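I have been yelling about charge calls since I was a kid in my uncle's rec league gym, so bear with me, because this week I finally changed my mind about one.

Our local semi-pro team, the Burine Herons, dropped a two-point game to Jirnmont on a block/charge whistle with nine seconds left. If you were in the building you already know the play. Petro Kovalchuk caught the ball on the right wing, took one hard dribble at the lane, and Jirnmont's backup center slid over and went down like a bookshelf. Whistle, arm behind the head, basket waved off. The place went nuts! I went nuts. I may have thrown a pretzel (a small piece of a pretzel).

Then I went home and watched it over and over, and I think the ref got it right. The big man's feet were down before Petro left the floor. His chest was square. He took it right in the numbers. I hate it, but that's a charge by the book, and I have been telling people otherwise for days, so this is my public apology to the crew.

What I love about that play, now that I've cooled off, is how much work went into it. To draw a charge you have to read the drive a full beat early, leave your own man, beat a faster guy to a spot, and then stand there and let him run you over. On purpose! For zero points in the box score! Blocks get the highlight and the chest bump. A charge gets you a sore tailbone and maybe one teammate pulling you up by the wrist.

My friend Rhea Cabrera played four years of college ball and she disagrees with me on all of this. She thinks sliding under a driver is bad for the game and somebody is going to wreck a knee. Her fix would be to make the restricted arc bigger and only allow a charge on the primary defender. I kind of like the bigger arc. The second part I can't get behind, because help defense is the best part of basketball, and if the helper can't take contact then you might as well roll out a carpet to the rim.
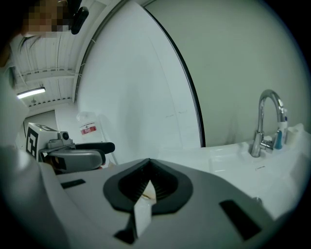
Pale gray plastic, with a ribbed dark V in the middle.

Okay, back to the Herons, because the loss hid some really good stuff. Orysia Levchenko's boys on the second unit (she runs the bench group in practice and it shows) cut a 14-point hole to three in the second quarter without a single starter on the floor. They switched everything, they talked, they ran off every miss. Yurii Vasylenko was all over the place. He doesn't shoot well and he knows it, so he just screens and cuts and screens again until somebody loses him. I could watch that all night.

And the crowd! We had 700 people in there, in January, with the parking lot a sheet of ice. Two seasons ago we were lucky to get 200, and half of those were waiting on the youth game after. The student section has drums now. Real ones - I still have a headache, and I want them back for every home game until spring.

My one gripe is free throws. You can complain about the charge all you like (I did, see above) but we left nine points at the line. Petro missed three by himself in the fourth, all short, which to me looks like tired legs. He played the whole second half. Give him two minutes at the end of the third and I bet at least one of those goes down, and then we aren't arguing about who slid where.

Next up is Kuzmenko at their place, which is a tiny gym with a stage at one end and the loudest floor you ever heard. They press for 40 minutes. I'm driving up with Rhea, so expect the charge debate to go on for the full ride there, and probably the ride back too. If you're making the trip, come find us, we'll be behind the visitor bench - tip is at 7 and the nachos run out by halftime.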